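# Landalgate gripper trial: progress report, February

Prepared by Ailbhe Doherty for the equipment fund

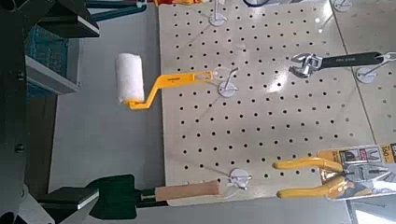
**Which gripper should we buy for the tool-return cell?**

The Hirose two-finger, with the longer finger pads. It handled the widest mix of handles in our trial, and it's the only one of the three we'd feel comfortable leaving on for a full shift.

I'm really happy to be writing this one! When you approved the money last fall we had a pegboard, an arm on loan from the teaching lab and a lot of opinions. Now we have numbers, and most of the opinions have changed (mine included).

## What we ran

Mathis Lacroix set up the test plan and wrote the logging. Each run is one pick: the arm goes to a hook, closes on the tool, lifts it clear and brings it to the tray. We logged 3,640 picks across the three grippers, all on the same arm and with the same wrist camera, at the same speed.

The tools are ordinary hardware store stuff. We wanted wooden handles, bare metal and plastic in the mix, and we left some items in their retail packaging on purpose. The Landalgate store room puts new pliers up in the blister pack and they stay that way until somebody needs them, so a gripper that can't cope with a backing card is no use to us.

## How each one did

**Hirose two-finger.** Very good on round wooden grips, and good on long flat handles as long as it comes in square. The stock pads were too short and let a tool swing on its way to the tray. Mathis swapped in longer ones after the first 5 sessions and the swinging mostly went away. I'd like to try a softer pad next, and he would like me to leave it alone.

**Sisora three-finger.** Beautiful on anything round and heavy! It centers a tool all by itself, and we both enjoyed watching it work. The trouble is the space between hooks. With three fingers open it needs more room than the board gives, and it kept nudging the neighbor off its hook. On a wider layout it might well have won.

**Vacuum cup.** We tested this mainly for the packaged items and it did lift the cards nicely. It has nothing to hold onto with a paint roller or a wooden handle, so we stopped early and gave the hours to the other two.

## The camera

This took more time than the grippers did, and I should have planned for it. Chrome is hard. An adjustable wrench throws back enough light to leave a bright spot on the board beside it, and our detection would sometimes chase the spot and ignore the wrench. Moving the lamp helped a little. Shorter exposure helped a lot. Mathis also retrained the Skilleo detection model on our own shots of the board, 2,250 of them, and missed wrenches dropped to a level where we could get on with the real work.

White hook bases on a pale board are still a weak point. The arm finds a tool far more reliably than it finds an empty hook, and that matters for the next stage, when it has to hang things back up.

## Money and time

We are inside the budget. The Sisora goes back at the end of its loan with no charge. The longer pads were printed in house, and the only extra purchase was a diffuser for the lamp. We lost one Sunday run to a loose connector at the wrist, which is now clamped down, and made up the hours the following week.

## What comes next

- Buy one Hirose two-finger plus a spare set of pads.
- Start hanging trials, beginning with handles that have a wide slot and moving on to small holes.
- Mark the hook bases with a dark ring and see if the camera picks them up better.
- Run the cell alongside store room staff for 5 shifts and collect their comments.

We need your okay on the gripper purchase before we can book the shifts. The quote is attached, and Mathis can bring the log files to our next meeting if you'd like to look through individual picks. Come and see it running if you're in the building, mornings are best.

Ailbhe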